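Ranent Skincare Studio
Posts from our thread on sheet masks, February

1/ Many of our clients tell us that a sheet mask tears or folds before it reaches the face. Over the coming posts we set out how our treatment rooms handle one, from the packet to the bin.
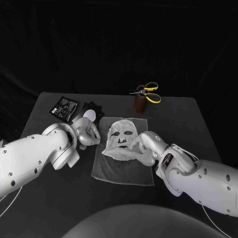 2/ Preparing the surface
Fold a clean towel into a rectangle and place it on a table at waist height. A grey or other mid-toned towel is helpful, as the eye, nose and mouth openings of a white mask are then easy to find. Our studio washes its towels at 63 degrees and does not use fabric softener.

3/ Opening the mask
Masks are packed folded, and the layers tend to cling. Hold one cheek between finger and thumb and lift slowly. Do not pull at the eye holes or at the mouth slit — these are the points at which the fabric gives way first. Small creases may be left, as they can be smoothed once the mask is on the face.

4/ Placing the mask
Wash and dry the face beforehand. Begin at the forehead, line up the eye openings, then press outwards across the cheeks and down to the chin. If the lower edge is too long for the face, fold it under the jaw.

5/ Timing
We leave a mask on for 20 minutes at most. A mask which has begun to dry at the edges should be removed earlier.

6/ Afterwards
Pat in what remains and do not rinse. Used masks go in general waste. They must not be flushed. The towel goes straight into the wash.

7/ Sensitive skin
Clients who react to perfume or preservatives should read the full list of ingredients and try a little of the liquid on the inner arm the day before. Please do not apply a mask over broken skin or on the day of waxing.

8/ Availability
The printed version of this guidance may be collected from reception at our Baltier and Shezi branches. We have 100 copies at each. The evening session on home facials has 50 places and begins at 6.30 pm — booking is through the front desk, and clients are asked to bring their own towel.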